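Would You Pay to Have a Robot Wipe Your Sink?

I have cleaned a lot of bathrooms in my life, most of them badly. So when Lornus offered me a morning with its new home cleaning service, I said yes before I'd finished reading the email. The company sells it as a subscription, called Prundance, and the pitch is simple enough: a humanoid robot comes to your home, a technician comes with it, and between them they do the jobs you've been putting off. It costs $129 a visit. You don't buy the robot, you don't store it, and you don't have to charge it overnight next to the toaster.

My morning took place in March at the company's workshop in Lirnholm, a long low building behind a tile store (handy for them, I suppose). They've built practice rooms in there, and I asked to start with the bathroom. Everybody can load a dishwasher on a good day. A sink is harder. It's curved and shiny, there's a faucet standing right where you want your elbow to go, and toothpaste sets like cement.

The first thing I noticed was how big the thing is when you share a small room with it. I kept backing up to give it space, the way you do with someone carrying a couch. The second thing was how much I wanted to grab the cloth and do it myself. My grandmother used to stand behind me at the sink with exactly this feeling, and I finally understand her. 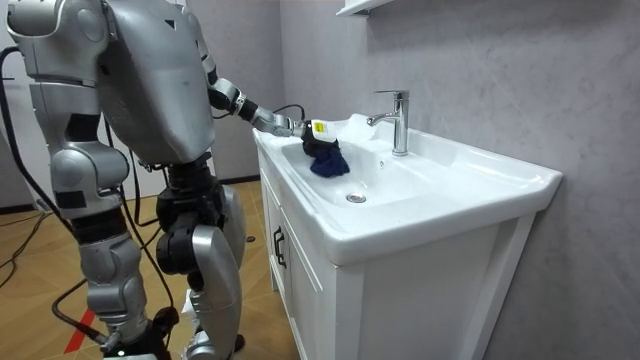

Lornus sends it out with plain cloths, and you can ask for your own to be used instead, which I liked. I'm fussy about cloths. One for the sink, one for the mirror, and a third that never, ever leaves the toilet area. The booking app lets you set all that up by room, and you can add notes too. I typed in "please get behind the faucet" and felt a bit rude about it.

What do you get for your money? The basic visit covers 3 jobs, picked from a list that's longer than I expected – sinks, counters, tub edges, cabinet fronts, that sort of thing. Floors aren't on it. Neither are toilets, and I have to say that stung. If I'm inviting a robot over, the toilet is the whole reason I'm inviting it! The company says that's coming, and wouldn't give me a date.

There's a bigger plan at $200 that adds the kitchen, and it's the one I'd look at if I had a family house. For an apartment like mine, with one bathroom and a counter the size of a tea tray, it's hard to make the numbers work. A person with a spray bottle can get around my place quickly, chat with me about the neighbors, and do the toilet.

But I can think of people who would love it. My aunt's hands hurt too much to wring out a cloth these days, and she hates asking for help. She might well prefer a machine, though she'd be making coffee for the technician within minutes. Anyone renting out rooms might like the checklist you get afterward, too, with each job marked done or skipped.

The other service I've been looking at, Choo, goes the opposite way and leases you a machine by the month. That makes more sense if you want something done every day, but then you're the one finding it a closet. I don't have a spare closet. I barely have the first one.

A few practical things if you're tempted. Clear your counters before the visit, toothbrushes included. Measure your bathroom door, as the app asks for the width and won't let you book without it. And read the cancellation terms, where a late change will cost you $100. I think that's steep, and I told them so.

Would I book it for myself? Once, probably, for the fun of it, and with my grandmother's old blue bath mat hidden safely in a drawer. After that I'd go back to my spray bottle until they add the toilet.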